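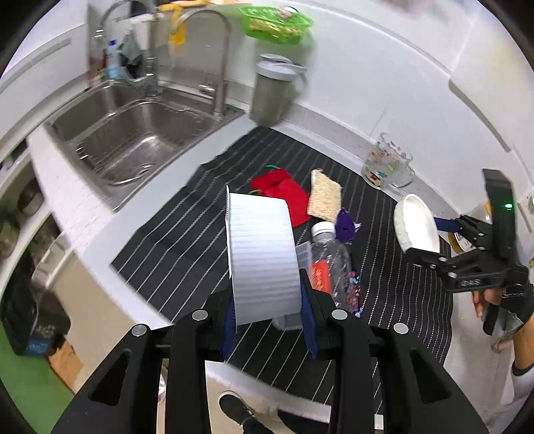

Mietnebenkosten in kleinen Gewerbeeinheiten: Anmerkungen zur Abrechnungspraxis

Montag, 28. Januar 2019

Die Abrechnung der Betriebskosten gehört zu den Vorgängen, denen Mieter kleiner Gewerbeflächen in der Regel erst dann Aufmerksamkeit widmen, wenn eine Nachforderung eingeht. Der Verfasser dieses Blogs hat im vergangenen Jahr selbst eine solche Nachforderung erhalten. Sie belief sich auf 644 Euro und betraf ein Büro von 50 Quadratmetern im Gebäude Konville, das von der Hausverwaltung Civham betreut wird. Die folgenden Ausführungen geben den Verlauf der Prüfung wieder und verstehen sich ausdrücklich nicht als Rechtsberatung.

Ausgangslage

Der Mietvertrag sieht eine monatliche Vorauszahlung auf die Betriebskosten sowie eine jährliche Abrechnung vor. Umgelegt wird nach Fläche, mit Ausnahme der Heizkosten, die teilweise nach Verbrauch verteilt werden. Die Abrechnung traf im September ein und umfasste zwei Seiten. Auf der ersten Seite waren die Kostenarten zusammengestellt, auf der zweiten der Verteilerschlüssel und der auf die Einheit entfallende Anteil. Belege lagen nicht bei, was bei Abrechnungen dieser Art üblich ist.

Auffällig war zunächst die Position »Hausreinigung und Sonstiges«. Sie hatte sich gegenüber dem Vorjahr deutlich erhöht, ohne dass im Gebäude eine Änderung des Reinigungsturnus bekannt gegeben worden wäre. Auch der Zusatz »Sonstiges« warf Fragen auf. Sonstige Betriebskosten sollten im Vertrag benannt sein, wenn sie auf den Mieter umgelegt werden. Eine Sammelbezeichnung in der Abrechnung lässt nicht erkennen, welche Leistungen sich dahinter verbergen.

Einsicht in die Belege

Auf schriftliche Anfrage bot die Verwaltung einen Termin zur Belegeinsicht in ihren Räumen an. Die zuständige Sachbearbeiterin, Frau Edileuza Tavares, hatte die Ordner vorbereitet und stand für Rückfragen zur Verfügung. Der Umgang war durchweg sachlich. Es sei an dieser Stelle festgehalten, dass eine Belegeinsicht kein Ausdruck von Misstrauen ist und von einer ordentlich geführten Verwaltung auch nicht so aufgefasst wird.

Die Durchsicht ergab Folgendes. Die Rechnungen des Reinigungsunternehmens Figueiredo waren vollständig und entsprachen dem bestehenden Vertrag. In derselben Position fand sich jedoch eine Rechnung der Firma Tirex über den Austausch zweier Türschließer im Treppenhaus. Ein solcher Austausch ist nach hiesigem Verständnis eine Instandsetzung. Er gehört damit nicht zu den laufenden Betriebskosten, sofern der Mietvertrag nichts anderes bestimmt. Im vorliegenden Vertrag war eine Umlage von Instandsetzungen nicht vereinbart.

Ferner war die Gesamtfläche zu prüfen. Die Abrechnung ging von 1.000 Quadratmetern aus. Im Vertrag ist dieselbe Zahl genannt, sodass insoweit kein Einwand bestand. Wer eine Abrechnung prüft, sollte diesen Abgleich gleichwohl vornehmen — auch eine kleine Abweichung wirkt sich auf sämtliche nach Fläche verteilten Kostenarten aus.

Leerstand

Ein weiterer Punkt betraf die beiden Einheiten im Erdgeschoss, die während eines Teils des Abrechnungszeitraums nicht vermietet waren. Die auf leer stehende Flächen entfallenden Kosten trägt grundsätzlich der Vermieter. In der Abrechnung war dies zutreffend berücksichtigt. Bei den verbrauchsabhängigen Kosten ist die Lage weniger eindeutig, weil dort, wo wenig geheizt wird, auch wenig Verbrauch anfällt und sich die Anteile der übrigen Nutzer entsprechend verschieben. Eine Beanstandung wurde hierauf nicht gestützt.

Einwendungen und Ergebnis

Die Einwendungen wurden schriftlich erhoben und auf die Rechnung über die Türschließer beschränkt. Der unstreitige Teil der Nachforderung wurde fristgerecht bezahlt, der streitige Teil unter Hinweis auf das Schreiben zurückbehalten. Dieses Vorgehen hat sich bewährt: Die Verwaltung konnte den Vorgang ohne Mahnung bearbeiten und antwortete nach 10 Tagen mit einer korrigierten Abrechnung. Die Position wurde herausgenommen und die Sammelbezeichnung durch »Hausreinigung« ersetzt.

Der finanzielle Ertrag der Prüfung war bescheiden. Von größerem Wert ist, dass die Kostenarten nunmehr einzeln ausgewiesen werden sollen, was auch den übrigen Mietparteien zugutekommt.

Hinweise zur Ablage

Für künftige Abrechnungen empfiehlt es sich, den Mietvertrag mit allen Nachträgen, die Abrechnungen der Vorjahre und die eigenen Zählerstände an einem Ort aufzubewahren. Zählerstände sollten zum Ende des Abrechnungszeitraums notiert und nach Möglichkeit fotografiert werden. Von eingesehenen Belegen sind Kopien oder Aufnahmen anzufertigen, soweit die Verwaltung dies gestattet. Telefonische Auskünfte sollten kurz schriftlich bestätigt werden.

Offen ist derzeit noch die Höhe der künftigen Vorauszahlung. Die Verwaltung hat eine Anpassung vorgeschlagen, die sich an der ursprünglichen und nicht an der korrigierten Abrechnung orientiert. Ein entsprechendes Schreiben ist abgesandt, eine Antwort steht noch aus.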